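# Stop Selling Matches as Guesswork

A club in the third tier of a football pyramid usually streams its home matches, and usually does it badly. The picture is acceptable. The audio is acceptable. What fails is the information around the broadcast: kickoff time, price, where the pass can be used, and whether the replay is included. Fans put up with this because they have no second place to buy the match.

My argument is narrow. Every club that sells a single-match pass should be required by its league to publish four facts on the same page as the payment button: the start time with its time zone, the full price with fees, the countries where the stream is blocked, and how long the replay stays up.

Take the setup I know best. Drurell handles the league's video, Zindo takes the payments, and each club writes its own match page. The blocking rules sit in Drurell's system. The fee is added by Zindo at the last step. The club's page knows neither. A supporter abroad can pay on Saturday morning, log in at kickoff and get a gray box saying the match is unavailable in that region. The refund form asks for proof that the stream did not play. I have filled it in 3 times this season.

The usual defense is cost. Small clubs have one part-time media person, and that person is also filming the warm-up. I accept that. But the data already exists. A feed from Drurell to the club page would carry the start time, the blocked countries and the replay window, and the fee could be pulled from Zindo in the same way. No one at the club would have to type anything.

The second defense is that the audience is too small to matter. A typical match in our division sells 150 passes. A derby might sell 1,000. These are small numbers next to the top flight, but a club with low gate receipts notices 150 sales, and it notices when a third of those buyers do not return.

Hevex, which runs the streams for the women's division, already prints the blocked countries beside the price. The list has 63 entries and is ugly. It is also correct – I checked it against my own account from two countries in March – and I have never needed the refund form there.

Leagues set rules for pitch markings, floodlights and the size of the substitutes' bench. A rule for the ticket page would take less effort than any of these. It should be in place before next season's passes go on sale, with the league holding back a club's share of pass income until the page complies.

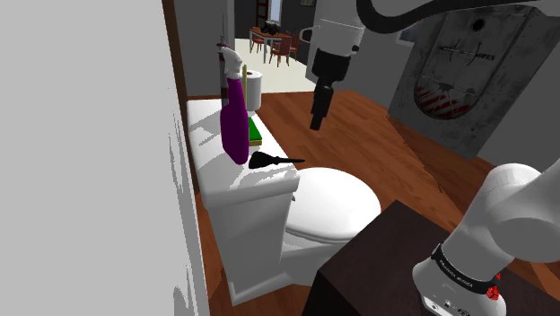
*Rendered bathroom interior with a purple spray bottle on the toilet tank.*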